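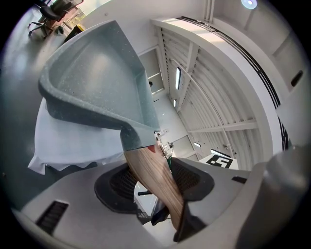
Findetti Open Floor

The Findetti Open Floor is a yearly demonstration day held in June by Findetti, a small robotics company, in its own workshop hall. Visitors watch hand-held gripper work at close range and, in the afternoon, try it themselves. Free entry. Known locally as "the Floor" or just "gripper day".

Contents
Background
Format
Tasks
Equipment
Reception
See also

Background

Findetti moved into the hall after leaving rented rooms above Bachmann, a tool dealer. First Open Floor was held the same year, mostly for suppliers and families of staff. No program, no sign on the street. Word got out anyway and the second one had to be run in groups.

Ehsan Mousavi has run the day since the third edition. Before him it was shared between whoever was free. Mousavi dropped the slide talk that used to open the day and put the first demonstration in its place, at 10 in the morning. The talk came back once, in shortened form, and was dropped again.

Wilico, a maker of household fittings, has lent sinks, rails and shelving since the fourth edition. Some of it goes back afterwards, some stays.

Format

Groups of 15, one guide each. A round takes 19 minutes, then groups swap. Morning rounds are watching only. After lunch visitors may take a gripper and do a task with a guide standing next to them. Children allowed in the afternoon rounds with an adult.

Attendance is capped at 100 for the day, on account of the hall's single enterance. Sign-up is by email. Unclaimed places are given out at the door.

No robot arm runs during the visitor rounds. Everything is done by people holding grippers, and the recordings are used later for training. This has been a point of confusion, see Reception.

Tasks

Tasks are everyday jobs, picked in the week before by the guides. Repeated many times over with small changes: object moved, other hand, different start point. Typical ones:

Holding and moving thin sticks and rods
Sorting small things on a table into trays and baskets
Moving fruit or other soft items from one bowl to another
Wiping the inside of a sink or basin
Folding cloths

Stick tasks are regarded as the hard ones. A thin wooden stick turns between the pads if gripped off center, and near a curved surface such as the lip of a basin there is little room to correct. Visitors tend to squeeze harder, guides tell them to go slower. An early stick task with a bucket of water was withdrawn.

Failed attempts are kept as well. Guides note them on paper and a number of visitors have asked to see their own sheet, which is allowed.

Equipment

The grippers are gray, two-fingered, with black pads, and are carried by hand. A cube with black-and-white square markers is mounted on top so that position can be followed. Flat markers are also laid out in the hall. A wide-angle camera on the gripper records the fingers and whatever is in front of them, plus a good deal of ceiling. A small head-mounted device is worn by some of the operators.

Work is spread across the hall, with tables for the small-object tasks.
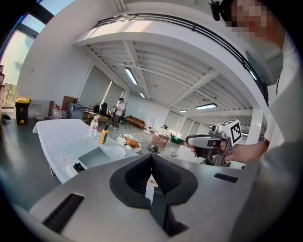
This page was last changed in June, at 19:10.

The hall has a balcony with a metal railing and large windows on one side. Light from the windows was a problem in early editions, markers washed out in the late afternoon, so the table rounds were moved to the morning. Lighting has been changed once since.

Chargers and spare pads are kept by the guides. Pads wear out fastest on cloth tasks. Swap takes a minute or two.

Reception

Mostly good. The trade newsletter Oller gave the day a short piece and called the afternoon rounds "slow, and better for it". It also complained about parking. Later coverage in the same newsletter was a single photo and a caption.

Some visitors came expecting a robot doing the dishes and said so on the feedback cards. The invitation was reworded after that and now says "people doing robot work" in the first line. Complaints went down, though not to zero.

Mousavi has said he would like a second day in the fall. Not confirmed. Staff time is the usual objection.

See also

Robot gripper
Fiducial marker
Imitation learning
Open house (event)

Article needs more sources. Section on the early editions is incomplete, the year of the move is missing and should be added by somebody who knows it.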